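Chapter 4
Whose Story Is It? Point of View in Historical Fiction for Younger Readers

I was well into my second novel before I understood that I'd given it to the wrong person. The book was called Murnon, after the island where it's set, and it followed a lighthouse keeper through one very bad winter. He was brave, he was sad, he had a beard. My editor at the time, Azra Vlachou, read the first 117 pages and sent them back with a single question in the margin of the last one: "Where's the girl gone?"

The girl was the keeper's niece. She turned up on page 40, stole some candles, lied about it rather well and then went off to bed, and I hadn't given her another thought. Azra had, though! She wanted to know what the candles were for. So did I, once I'd been asked, and I spent the next year finding out (and throwing away nearly all of the keeper, beard included).

I tell you this because point of view is usually taught as a matter of grammar. First person is "I", third person is "he" or "she", and off we go to the exercises. You do need the grammar, and we'll get to it in section 4.2. But the choice that comes first is a choice of person, and in a story set in the past it decides what your reader is allowed to know about the world. 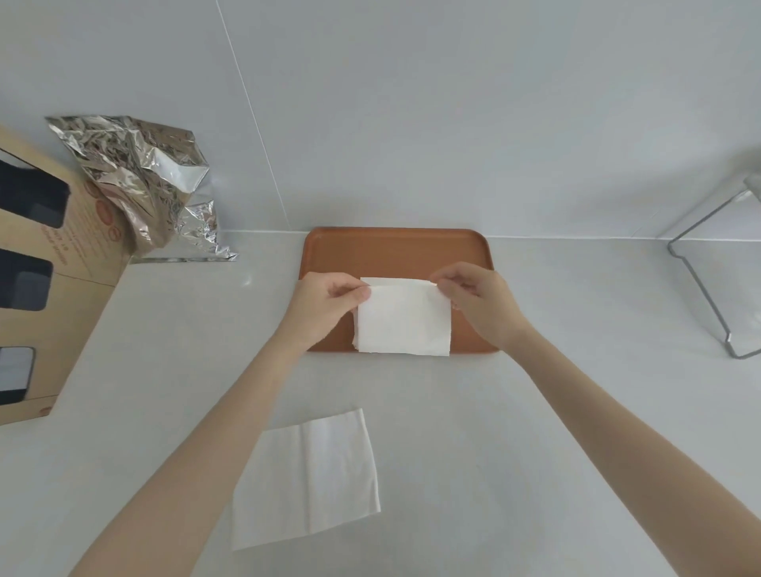 Take a siege. The general on the hill knows how many soldiers there are and when the food will run out. The baker's boy inside the walls knows that the loaves are getting smaller and that his mother has stopped eating supper. Both of them are telling the truth, and a young reader will follow either, but the boy has to work things out as he goes – and so the reader works them out with him.

There's a catch, of course. The boy can't tell us the date of the treaty or why the duke changed sides, and you've probably spent months reading up on the duke. I know how much that hurts. Ovidiu Gavrilă, whose Fodor books we'll be reading closely in this chapter, keeps everything his narrators couldn't possibly know in a separate notebook. For the first Fodor book it ran to 200 pages, and the novel itself is shorter than that.

Before you read on, find a scene of your own with at least two people in it. Anything will do, finished or not. Keep it beside you, as we'll be handing it to somebody else at the end of section 4.1.

4.1 The person in the corner

Let's begin with the opening of Gavrilă's The Salt Road to Vondine, in which a merchant and his brother quarrel over a mule while the cook's daughter listens from behind the flour sacks.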